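What a Vinyl Tablecloth Does in Its First Month

Coated table coverings are sold by the roll in most hardware stores, and few carry more than a price and a width. The product is a woven or nonwoven backing with a plasticized film on top. How it behaves on a kitchen table depends on how those two layers were joined, how the roll was stored, and what the buyer puts on it.

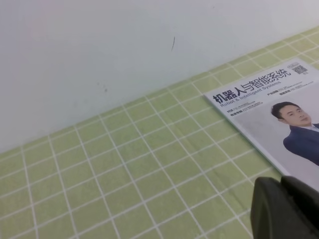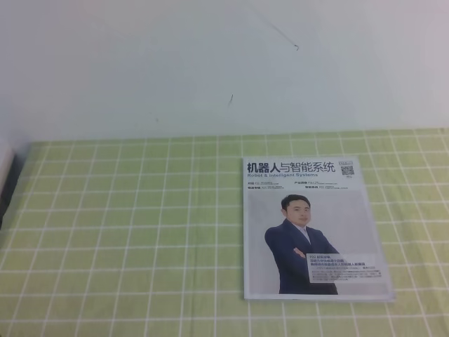
Pale green with a white grid, against a plain wall.

Creasing is the most common complaint. A roll shipped flat and folded holds its fold lines because the film takes a set under load, while the backing does not. Warmth relaxes the film. The Ratumville finishing plant, which coats fabric for the Endar and Dobre lines, advises its retailers to hang cut lengths over a rail for 96 hours before sale. Few stores have the space, and the buyer ends up doing the work at home with a hair dryer on low, held well back and kept moving.

Printed grids make the problem easier to see. A solid color hides a shift of a few threads, but a straight line shows it at once. Vornine tested its grid patterns at 4,000 rub cycles in April and found the printed lines wore evenly, although the film along old folds lost its finish first. The company now ships that range on cardboard cores only.

Plasticizer migration is less well known. The softening agent in the film moves slowly into whatever rests on it, and varnished wood is the usual victim. A felt pad under the cloth prevents most of the damage. Printed paper with a glossy coating can stick if left in place under weight, and the ink may transfer. Peel it back at a low angle.

For cleaning, use dish soap and lukewarm water. Solvents strip the print, and abrasive pads dull the film within 2 or 3 uses. Bleach yellows light greens and whites.

When cutting to size, allow for shrinkage. Film-coated cloth draws in along the roll direction during the first weeks, so trim the long side last, after the piece has lain on the table at room temperature and the folds have dropped out.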